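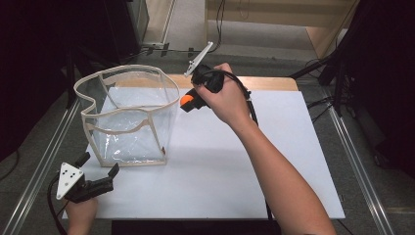
Clear bag with the beige binding, on the white board.

03/02/2026

OK, binding notes, while I still remember what I did. Most of this is about the awning valance and the old sewing manual, so skip to the end if you're only here for the thread order.

I finally got the valance for Schwaiger onto the big table and it fought me the whole way. It's a scalloped edge, 13 scallops, and every one of them wants bias tape eased around the bottom and then a sharp turn up into the point. I've done scallops before, but on cotton that forgives you. This acrylic stuff forgives nothing! Once a needle has been through it the hole is there forever, so there's no picking it out and having another go. I did the first four with straight-cut tape (I know, I know) and got little pleats on every curve. Cut fresh strips on the true bias, pressed them into a curve with steam before they went anywhere near the machine, and scallops five and up look like a grown-up made them.

Points: stitch down to the inside corner, needle down, foot up, pull the scallop straight so the corner opens flat, foot down, carry on. Fold the extra tape into a tuck afterward and catch it by hand. Jonas says he just runs it through the folder attachment and swears a bit. I tried the folder on a scrap and it skipped out of the channel at both points, so either mine is bent or he's a wizard. Jonas, if you read this, bring yours over and show me.

Stitch length: 3.5 for the long straight top edge, 3 around the curves. I went down to 2.5 on one scrap and could tear it along the stitching like a stamp. Don't do that.

Now the fun part. Hubert Nägeli dropped off the manual he's been promising me since November, and it's a beauty. 1910, cloth cover, spine hanging on by two threads, written for people finishing sailcloth and carriage hoods. I sat down to look up one thing and lost my entire lunch. The chapter on edges says to wax the tape as well as the thread, which I had never heard of, so of course I had to try it. I rubbed a lump of beeswax along the wrong side of a strip, folded it, pressed it under paper with a barely warm iron. It holds a crease like cardboard! It also gums up the feed dogs something awful, and I spent longer cleaning the machine than sewing the strip. Still, for hand-finished corners I think it's a keeper. I'm going to do the last of the valance tucks that way and see how they hold up on an actual awning in actual rain.

The book also has a page on matching tape to cloth that I copied onto the inside of the cupboard door. Short version, tape a bit softer than the cloth on curves, same weight or heavier on straights. We've been doing the opposite on the Joleo cushions, which might be why the boxed corners look so lumpy. I want to unpick one of the returns and redo it with the lighter tape before we cut any more. Hubert wants the book back at some point, so please no coffee near it.

Thread. The cone of 573 is nearly gone, and the replacement Floko sent is a shade pinker than the old one. Fine on its own, not fine next to the old one on the same seam. I've put the end of the old cone in the drawer with a paper band on it, save that for repairs. Brandness want their covers in the darker color anyway, so I'm winding bobbins with 351 tomorrow and doing all of theirs in one go.

Oh, and needles. I put a new 100/16 in for the valance and it was blunt by scallop nine, you could hear it popping. Changed it, popping stopped. I'm going to quit being cheap and swap them twice a job on acrylic.

Still to do:
Tucks on the valance, by hand, waxed tape.
Press the whole thing from the back (low, cloth over it, it goes shiny if you look at it wrong).
Unpick one Joleo cushion corner.
Write to Floko about the pink.
Look at my folder under the magnifier and see if the lip is bent.
Order bias tape, beige and off-white, and this time get the wide one. I trimmed a whole roll down for the valance and ended up with a lap full of fluff.

Leaving the big table set up as it is, pattern weights and all. If you need the space, slide the valance off flat, please don't fold it.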